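Do Old Murals Need to Look New?

4/2/24

I went to see the lobby murals at the old Tranholm savings bank last week, the ones that came back from cleaning in December. I had been putting it off. I've seen enough freshly restored paintings to know the feeling I get in front of them, a sort of polite unease, like meeting a relative after dental work.

The murals are a set of six, painted straight onto plaster, showing the river trade: barges, grain, men in caps leaning on things. They were never great art. The painter had trouble with hands and hid as many as he could behind sacks. But I grew up with those walls, and what I liked about them was the color, a kind of weak tea brown with a green underneath that you noticed only after standing there a while.

The green is now the first thing you see. The sky over the barges, which I would have sworn was evening, is a bright midday blue. According to the leaflet by the door, this is what the painter intended, and the brown was varnish, tobacco smoke and furnace soot. I believe the part about the soot. I'm less sure anyone can say what he intended, given that he left no notes and the varnish may well have been his own choice.

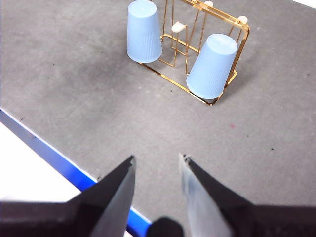
What the leaflet says, and what it skips

The leaflet runs to 3 pages and most of it is thanks. One paragraph covers the actual treatment. Surface dirt was removed, "discolored coatings were reduced," losses were filled and toned. That word "reduced" does a lot of work. Reduced by how much? With what? Was any area left alone so that a later person could compare?

On the big panel at the east end I could find no test patch at all. Conservators often leave a small uncleaned square in a corner, and I used to think of those as ugly. Now I go looking for them. Without one, all I have to set against the new version is my memory, and I know how bad my memory for color is. I once argued for an hour about the color of my own front door.

The firm, Brannigan, did the job in 25 weeks. I have no idea if that's fast. I've read treatment reports for single panels that took longer, but those were flaking badly, and these weren't, or at least nobody mentioned it.

To be fair to them, the filling is very good. There used to be a long crack through the second barge, wide enough to lose a pencil in. I stood close and tilted my head and could barely find it. The retouching is done in fine upright strokes that disappear when you step back, so you can still tell repair from original if you care to look. That is proper work and I won't pretend it isn't.

The varnish question

My real quarrel is with the shine. The new coating is something called Flurkurico, which the leaflet describes as stable, reversible and non-yellowing. Every varnish I have ever read about was non-yellowing when it was new. Reversible is another word I've learned to squint at. Reversible by whom, after how many years, and who pays? The last coating was supposed to come off easily too, if you believe the old newspaper stories, and here we are with a scaffold and a fundraising drive.

It also reflects. From the front door you get a good view of the ceiling lamps and not much river. You have to walk to the side and look at an angle, which makes the barges very long. A matte finish would have solved this. Maybe there was a reason for not using one. I'd like to read it.

I asked at the desk for the full treatment report and was told it might be available on request. I requested it. I was given a form, and the form asked what institution I belonged to. I wrote "none" and I haven't heard back.

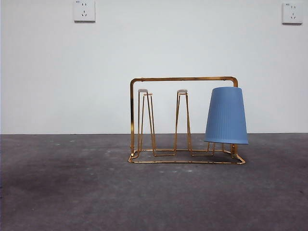

Trasholm Wall Painting Group - Member Blogs

For what it's worth, a few people in our group disagree with me. One of them thinks I'm simply attached to dirt, and she may have a point. She likes being able to read the names on the barges, and says the old brown made the whole room feel like the inside of a boot. Another says the bank raised around 1,000 dollars in the first month from lobby visitors alone, so the public has voted. I'm not sure people dropping a few bucks in a box are voting for a varnish, but fine.

I went back a second time, late in the afternoon with the lamps off, and liked it better. The green had settled down. The man with the rope, who I'd always taken for asleep, has his eyes open and looks annoyed.

So my position for now is that the repairs are good, the cleaning went further than I'd have gone, and the shine is a mistake. If the report ever arrives I'll post what it says about the coating, including any parts that prove me wrong. The lobby is open during banking hours and you don't need an account to go in. Stand to the left of the doors.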